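Fruit Water by the Pitcher

I make this all through July and I still get excited when the lid goes on! You need a big clear pitcher with a lid, a bowl of ripe yellow fruit (mango is my favorite), a long thin skewer and 600 grams of ice.

Cut the fruit into chunks you can pick up easily. Pat them with a paper towel, then thread them onto the skewer, leaving 2 inches bare at one end so you have something to hold.

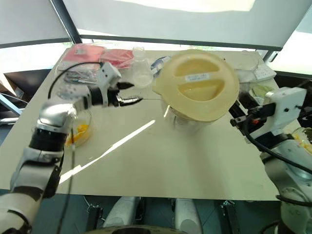 Pitcher with its lid on, bowl of yellow-orange pieces to the side.

Lower the skewer in, add the ice and pour cold water over the top. Stir in 200 ml of apple juice if you like it sweeter (I always do). Chill until late afternoon and drink it the same day. The fruit is wonderful over yogurt afterward!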